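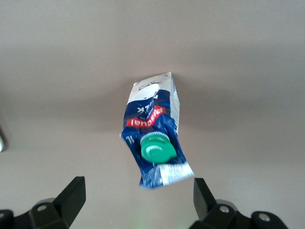
They asked who was going to write the sort sheet now. The question came from the back of the break room at the Likitz recycling plant, on the afternoon the managers explained the new picking arms, and the plant manager had no answer ready. She had come prepared to talk about jobs. The sort sheet was a single laminated page that hung beside the belt and said which things went in which bunker. The pickers had kept it up themselves, in marker, for as long as anyone could remember.

CHAPTER 7
When the Line Changes: Automation and the Sorting Floor

Reading time: 7 minutes
Shared 2 times

The Likitz plant takes household packaging from the towns nearby. Trucks tip it onto a concrete floor, a loader feeds it to a belt, and the belt carries it past screens, magnets and people. Until the arms came, people did nearly all of the close work. They stood on both sides of the belt and pulled out whatever the machines upstream had missed.

Drink cartons were a large part of that. A milk carton is mostly paperboard, with thin layers of plastic and often a plastic cap, and a paper mill without the right equipment does not want it mixed in with its cardboard. At Likitz the cartons go to their own bunker and are baled separately. A carton is easy for a person to spot. It is harder for a machine to pick up, as cartons seldom reach the plant in the shape they left the store. They are crushed, twisted, folded into one another and sometimes half full. A gripper that handles a square box all day may close on nothing when the box has been stepped on.

The plant bought two arms from a supplier called Hodinel. Each one reaches over the belt, takes hold of an item with a pair of fingers and lets it go above a chute. The contract set a target of 2,000 picks per shift for each arm. In the first weeks neither arm came close to it, and the pickers downstream took what the arms left behind. Their own work did not get lighter during this time. Several of them said it got worse, as the belt had been sped up to suit the new plan before the arms could keep pace.

This chapter uses the Likitz plant to look at three questions. What happens to the tasks that make up a job when a machine takes over one of them? Who holds the knowledge the job depends on, and where does it go? And how do pay, hours and safety rules catch up, if they do?

7.1 A job is a bundle of tasks

Reports about automation often speak of jobs gained or lost. On the floor, the change is usually smaller and messier. A picker at Likitz did at least these things in an ordinary hour: looked over the belt, picked, threw, cleared jams, called out needles and gas canisters, swept, and showed new people what to do. The arms took over part of the picking. Everything else stayed, and some new work arrived with the machines.

The new work included wiping the camera windows, freeing film that had wrapped around a finger, and checking the rejects. The last of these mattered most. Twice a shift, someone pulled a sample from the carton bunker and sorted it by hand to see what the arms had gotten wrong. The results went to Hodinel, which used them to adjust the software. At first this was given to whoever was free. It was tiring, close work that called for good judgment, and it did not appear in anyone's job description.

We will call this kind of work support labor. It is easy to leave out of a budget. When the plant drew up its savings estimate, it counted the hours of picking the arms would replace and left out the hours of wiping, freeing and checking.

7.2 Knowledge on the floor

The sort sheet was a small thing, but it shows the problem well. The pickers changed it when a mill changed its rules or a new kind of package turned up. They could do that in a minute. Once the arms were running, a change to the sheet did nothing to the machines. A request had to go to the supplier, and for a while the people and the arms were sorting by different rules on the same belt.

A second plant, at Binitz, handled this another way. There the shift leads were trained to label new items on a screen, and they were given paid time on Friday to do it. The labels were reviewed by the supplier before they took effect. It was slower than a marker, though the people who knew the material still had a hand in the rules.

7.3 Pay, pace and safety

Both plants belong to the Zalewska group and share one pay scale. That scale had a grade for pickers and a grade for mechanics, with nothing in between. A person who spent half the day tending an arm was paid as a picker. A new grade was agreed in February, after the arms had been running for most of a year.

Safety rules moved faster. Guards and stop cords were in place before the first arm was switched on. The rule about when a person could reach in to free a jam took longer, and it was rewritten after pickers pointed out that the lockout switch was on the far side of the belt.

Key terms: task bundle, support labor, pace setting, lockout

COMMENTS (4)

I work at a bottle depot and 7.1 is right about wiping the cameras. It's all day.

Does the instructor version have the Binitz pay table? I can't find it.

We read this in week 2. Would have liked more on the people who left before the new grade came in.

Same here, the belt speed part deserved its own section.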